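Phone drops to one bar indoors since I switched carriers – router, phone or tower?

Asked by Zulema Riquelme

Hello everyone, and thank you in advance for reading all this! I moved my number over to Kellileo in July, mostly for the price, and outdoors it has been lovely. Inside the house I get one bar, sometimes none, and calls to my sister break up after a minute.
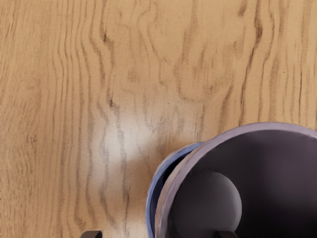
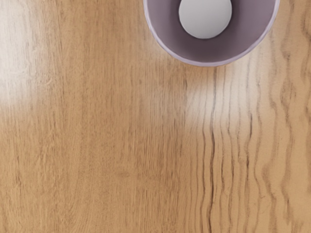

My phone is a Groner, three years old, and it says 5G at the top even when nothing will load. The house has thick plaster walls and I'm 2000 feet from the nearest tower, according to the map on the carrier's site. Home internet is fine, 80 megabits on a bad evening. Should I buy one of those signal boosters, or is there a setting I've missed?

2 answers

Sunil Khan
Please don't buy a booster yet, they cost a fortune! Look in your settings for Wi-Fi calling and turn it on. Your calls will then go over your home internet, and 80 megabits is far more than a voice call needs. On some plans you have to switch it on in your account too, and it will ask for your street address for emergency calls. I'd also set the phone to LTE only for a day or two and see how it does. Mine used to cling to a weak 5G signal when there was a perfectly good 4G one to be had – my battery lasted longer afterward as well. If it's still bad, ask the carrier for a new SIM, which they'll often send for free.

Horacio Ocampo
Plaster walls, that'll be it. Ours has metal mesh behind the plaster and I have to take calls on the porch. Switched to Cemow, no better.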